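# Tischplatte ölen oder lackieren? Eure Erfahrungen bitte!

**Maserkopf** · 2. Juli 2023

Hallo zusammen,

ich bin so happy, ich habe endlich meine Traumplatte! Massive Eiche, beim Sägewerk in Tenstead abgeholt, im Winter getrocknet und seit Dezember bei mir in der Werkstatt gelegen. Jetzt ist sie gehobelt, bis 180er geschliffen, und ich könnte den ganzen Tag nur mit der Hand drüberstreichen. Sie soll als Esstisch in die Küche, zwei Kinder, viel Tomatensoße, ihr könnt es euch denken.

Mein Plan war Hartöl, 2 Schichten. Mein Schwager schwört aber auf Lack und meint, ich würde mich in einem Jahr ärgern. Was sagt ihr?

---

**spanundleim**

Öl, immer Öl! Ich habe unseren Tisch vor 6 Jahren mit dem Hartöl von Vullari gemacht und würde es jederzeit wieder tun. Das Holz fühlt sich einfach nach Holz an. Und wenn mal ein Glasrand drauf ist: kurz anschleifen, nachölen, fertig. Bei Lack darfst du die ganze Fläche runterholen.

Wichtig ist nur, den Überstand nach spätestens einer Viertelstunde komplett abzunehmen. Sonst klebt es, und zwar wochenlang. Und die Lappen bitte ausgebreitet draußen trocknen, die können sich selbst entzünden!

---

**Kante45**

> Bei Lack darfst du die ganze Fläche runterholen.

Das stimmt so pauschal nicht. Ein ordentlicher 2K-Wasserlack hält auf einem Küchentisch ewig, da muss man gar nichts runterholen. Ich habe drei Tische so gebaut, alle mit Kindern im Haus, alle noch top. Geöltes Holz sieht im ersten Jahr toll aus, danach hat jeder Zweite einen grauen Fleck neben dem Spülbecken und keine Lust mehr auf Nachpflege.

---

**spanundleim**

Grau wird es, wenn man nie nachölt, klar. Zweimal im Jahr eine halbe Stunde, das ist für mich eher Vergnügen als Arbeit. Und beim Lack ist halt immer eine Schicht zwischen mir und der Maserung.

---

**lichtfaenger_3000**

Darf ich ein Thema reinwerfen, das hier immer untergeht? Der Farbton! Öl feuert an, Eiche wird damit deutlich wärmer. Und wie warm, hängt total vom Licht ab. Dieselbe Fläche kann im Schatten fast nussbraun aussehen und daneben im Hellen wie Honig. In diesem Rendering sieht man den Unterschied auf einer einzigen Platte richtig schön: 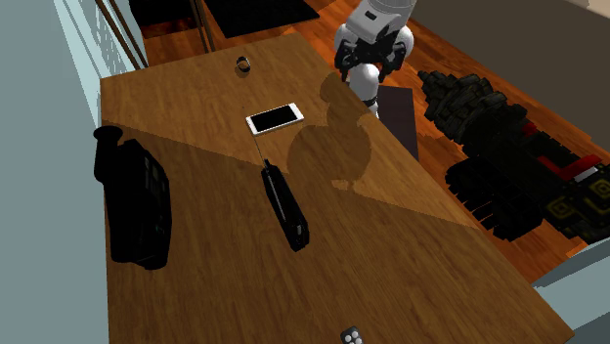 ## Seite 2

**Maserkopf**

Oh, danke, an das Licht hatte ich überhaupt nicht gedacht! Unsere Küche geht nach Westen, abends knallt die Sonne quer über den Tisch. Das mit dem Honigton würde mir gefallen, aber orange soll es bitte nicht werden.

---

**Kante45**

Dann mach unbedingt Probestücke aus dem Verschnitt. Eins mit Öl, eins mit Lack, eins mit weiß pigmentiertem Öl. Genauso geschliffen wie die Platte, sonst ist der Vergleich nichts wert. Da sind spanundleim und ich uns hoffentlich mal einig :-)

---

**spanundleim**

Sind wir! Und die Stücke ein paar Tage auf den Küchentisch legen, mit Kaffee und Rotwein drauf. Macht richtig Spaß, so ein Quältest.

---

**Maserkopf**

So wird es gemacht! Verschnitt habe ich reichlich. Öl bestelle ich gleich, den Lack leiht mir mein Schwager (er grinst schon). Welche Körnung nehmt ihr zwischen den Ölschichten, feines Pad oder 240er?

---

**spanundleim**

Weißes Pad, ganz leicht. Mit 240er bist du an den Kanten schnell zu tief.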